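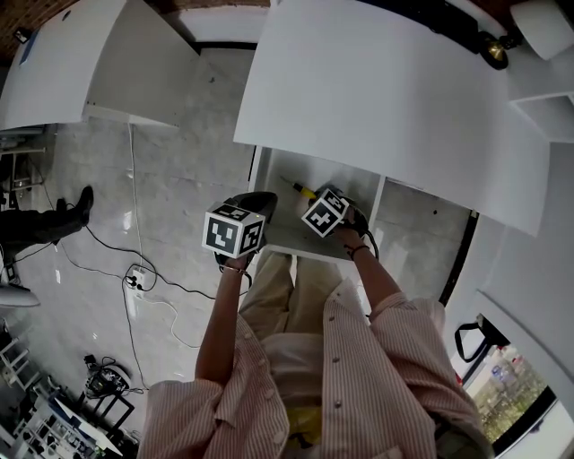 Tosness Neighborhood Emergency Team — members' list

Peter Malý wrote:
> The flood survey is back, 83 replies. Most homes have a go-bag
> packed, so I'd say Tosness is ready for September.

Peter, I don't buy it. We mailed 815 homes. The people who answered are the ones who already own a go-bag.

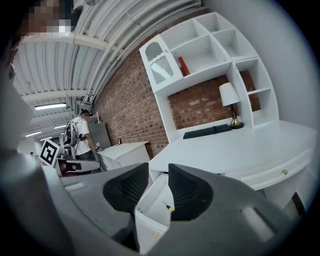 And "packed" could mean a flashlight and a granola bar — the form never asked about water. Could Gizella call the Lengyel Street homes before we tell the county anything?

Morven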